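Trodo Counter Unit – Set-up Guide
Section 3: Placing and connecting the counter unit

Read this section through before you start. The counter unit holds the card reader, the receipt printer and the customer display. It must be fixed in place before the till software is opened for the first time.

3.1 Before you begin

You will need:
the counter unit and its mains adapter
the Lundeck hub (packed in the lower tray of the carton)
two network cables
a cross-head screwdriver
the site code from your welcome letter

Note: The site code has 8 characters and contains no spaces. It is different from the licence number on the invoice.

3.2 Choosing a position

1. Pick a level surface within reach of a mains socket. The adapter lead must not be stretched or run across a walkway.
2. Leave a gap of at least 3 cm behind the unit for the cables and the air vent.
3. Keep a clear depth of 400 mm in front of the customer display, so that a card can be offered to the reader without moving goods out of the way.
4. Check that the display does not face a window. Strong daylight will make the screen hard to read.

Caution: Do not place the unit above a heater, a fridge motor or a hot drinks machine. Faults caused by heat or steam are not covered by the guarantee.

3.3 Fixing the base

1. Turn the unit on its side on a soft cloth.
2. Peel the backing from the four feet. Do not touch the sticky side.
3. Set the unit upright in its final position and press down firmly on both ends.
4. Leave the unit for one hour before connecting any cables.

If the surface is oiled, waxed or rough, the feet may not hold. Use the Becerra screw plate instead (ordered separately). The plate has its own instruction sheet, which replaces steps 2 to 4.

3.4 Connecting the hub

1. Plug the first network cable into the port marked IN on the hub and into a free port on your router.
2. Plug the second cable into the port marked OUT and into the left-hand port under the counter unit.
3. Connect the mains adapter to the counter unit, then to the wall socket.
4. Switch on at the wall. The lamp on the hub flashes amber and then turns steady green.
5. When the customer display shows the word READY, enter the site code on the card reader and press the green key.

The first start can take several minutes. Do not switch off during this time – the reader is loading its security keys, and a break in the supply will lock it. A locked reader must be sent back.

Note: Sites that opened their account before May may be asked for the older Taneck password as well. It is printed on the back of the merchant card.

3.5 Arranging goods near the till

Small goods may be kept beside the unit as long as the clear depth given in 3.2 is kept. Stepped stands work better than deep baskets, which tend to creep forward as they are refilled.

1. Set the stand to one side of the card reader, never in front of it.
2. Put the lines with the quickest sale on the step easiest to reach from the customer side.
3. Check that no packet hides the receipt slot or the lamps on the hub.
4. Enter each line under Quick Items in the till software. Up to 27 Quick Items can be held on one page.
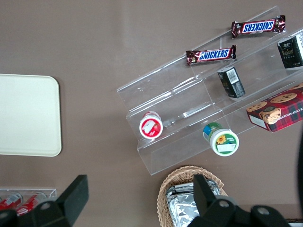 Fig. 3-4. Clear stepped stand with Snickers bars on the top step.

Goods with foil wrappers should be kept clear of the contactless area of the reader. If card taps fail often, move them away and try again before calling support.

3.6 Test sale

1. Open the till software and choose Training Mode.
2. Add any Quick Item and press Total.
3. Present the test card supplied with the unit. The reader should beep once.
4. Check that the receipt shows the correct shop name and the word TRAINING.
5. Leave Training Mode. Real sales cannot be taken until this is done.

If the reader beeps twice, the card was not read. Repeat step 3, holding the card flat against the reader until the beep is heard. If the receipt is blank, the paper roll has been fitted the wrong way round – see Section 5.

Keep the test card with this guide. It cannot be used for payment.

Section checked by: Deming Tan, Product Documentation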